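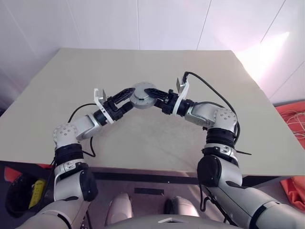 3.2 Oberflächenhelligkeit und Ermüdung beim Sortieren

Die Wahl der Tischfarbe wird in der Literatur zur Sichtprüfung meist nur am Rande behandelt. Pangaribuan (Zulkifli Pangaribuan, unveröffentlichtes Manuskript) verglich dunkle und helle Arbeitsflächen und fand die geringere Blendung bei matten, mittleren Tönen. Ein graues, metallisches Rundteil hebt sich von einer blassbeigen Tischplatte vor allem über seinen etwas dunkleren Rand ab (Abb. 4); die flache Oberseite trägt zur Erkennung weniger bei. In unserer Erhebung im Werk Tirero bearbeiteten 40 Personen insgesamt 2275 Prüfvorgänge, davon 588 in der Spätschicht.

Abb. 4: Graues Rundteil über heller Tischfläche.

Die Beleuchtung blieb über alle Durchgänge gleich. Nach jeweils 10 Vorgängen gaben die Teilnehmenden ihre Augenermüdung auf der Clasel-Skala an. Die Werte stiegen in der Spätschicht früher an als am Vormittag — auch bei Personen mit langer Berufserfahrung. Ein Einfluss des Alters ließ sich nicht nachweisen. Die Auswertung nach Sehhilfen folgt in Abschnitt 3.3.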